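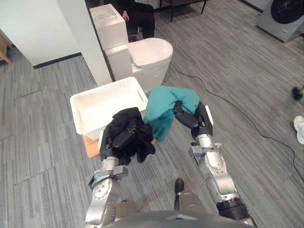

When does the new laundry water tariff take effect in Bivcombe?
The new rate applies from the first billing period in June. Bills issued before then use the current rate.

Bivcombe district council approved the change on 29th March after a review of household water use by the consultancy Prineck. The review drew on meter data from 1272 homes in the Tilevari and Hao supply zones. Clothes washing was the second largest indoor use in both zones, after showers.

Under the new schedule, households that register a high-efficiency washer move to a lower volume band. The band covers the first 3675 gallons in each billing period. Use above that limit is charged at the standard rate. Registration requires the model number and proof of address.

Rangi Whitelaw, the council's utilities engineer, said almost 2000 addresses are expected to qualify in the first year. Older top-loading machines remain on the standard band.
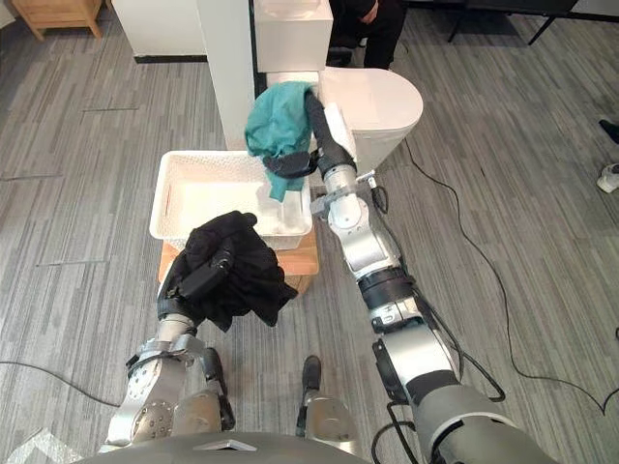
What happens if a registered washer is replaced?
The account holder has 2 billing periods to submit the new model number. After that the account returns to the standard band until the form is received.

Councilor Beverley Tomoana voted against the schedule. She asked for a separate provision for apartment buildings with shared laundry rooms, where a single meter serves several tenants. Lutfa Roy of Prineck said shared meters were excluded from the study and would need their own survey. The council has not set a date for that work.

Forms are available at the Bivcombe utilities office.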